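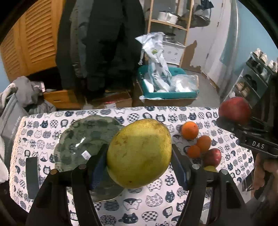
A commenter on the parts forum wrote that the Trakov finger pads are a waste of money and that any strip of rubber and some contact glue will do the same job. Having run both on a hand-held gripper, I disagree on two points and agree on one. The glue-on strip grips as well when new. It does not stay square to the finger, and it cannot be changed without a scraper.

Trakov replacement finger pads, blue, set of four. Reviewed Friday, May 26, 2023.

What is in the bag

Four molded pads, four pins, a hex key and a folded sheet of instructions. The sheet covers the Casov two-finger tool only. Owners of other tools will have to measure the pin spacing themselves. My set cost 32 dollars before shipping.

Fitting

Close the jaws, mark left and right, then open them all the way and take out the old pins. The pads are not handed, but the fingers are, and swapping them puts the tips out of line. Wipe the seats with alcohol and let them dry. Press each pad in from the tip end until the heel clicks. If there is no click, the seat still has old rubber in it.

The first set took me 11 minutes per tool, including cleaning. Tighten the pins until the finger stops rocking and no further. The instructions give no torque value. They should.

Re-zero the jaw opening after fitting. The new pads are thicker than worn ones, so the tool will report the jaws as closed before the old zero point. Skipping this step gave me width readings that were off all morning.

In use

I test on fruit. It is cheap, it varies in size, and it shows bruises. A large mango is the hardest item in my set: smooth skin, heavy at one end, wide enough to need most of the jaw travel. Held upright with a pad on each side, it is a fair check of whether the two faces meet the load evenly. Apples are easier. Small oranges tell you little about grip but are useful for checking that the tips line up.

I ran 211 picks on the first pair before cleaning them. At pick 104 a mango turned slightly between the pads. Wiping the faces cured it, and I now wipe every 50 picks or so. Juice is worse than dust. Dish soap and water is enough; solvent left a tacky film on one pad and I threw it out.

Wear

The wear shows first at the upper edge, on the side nearest the pin. When that edge rounds over, replace both pads on the tool. A new pad facing an old one pulls the load to one side.

One pad from a set bought in February arrived with a ridge of flash along the heel and would not seat. A sharp knife fixed it. The Phromma pads I used before were cleaner out of the mold but harder, and marked ripe fruit.

Verdict

Good rubber, sound fit, poor paperwork. Gaststead stocks them singly at a higher price per pad, but I would buy the set and keep the second pair in a sealed bag, out of sunlight. Four out of five.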